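Search jobs, towns, keywords
Go

2 min read

Weekend Host at the Jekel House, Wusturik

We're looking for a warm, patient person to join us as weekend host at the Jekel House, our little guesthouse on the hill road in Wusturik. If you like early mornings, strangers with big suitcases and the smell of coffee before anyone else is up, please read on (and forgive us if we ramble, we're very fond of this place!).

You'd be welcoming guests, setting out breakfast, answering the phone, and pointing people toward the lake trail or the Arnau bakery, depending on how hungry they look. There are 3 rooms upstairs and 2 more across the garden, so it never gets too wild, though Saturday can keep you on your feet from seven in the morning until well past lunch.
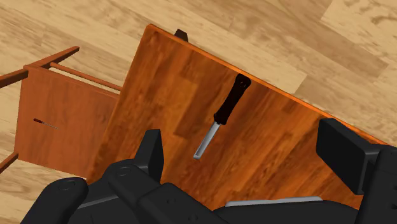 You don't need hotel experience. We'd much sooner have somebody who has looked after people in some way, whether that was in a school, a shop, a nursing home or a big noisy family. You should be comfortable carrying laundry up a flight of stairs and talking to guests who have lost their keys again. A second language would be lovely, and so would a bit of patience with our old booking system, Ingvarsson, which has moods.

The pay is $1,691 a month for two days a week, with breakfast and lunch on the days you work. We can offer a small room for the season if you're coming from farther away, and the bus stops right at the bottom of the hill.

We'd like you to start in January, while things are quiet and there's time to show you everything properly. To apply, drop a letter at the front desk or mail it to the Jekel House, Wusturik. Tell us a little about yourself and when you could come by for a cup of coffee.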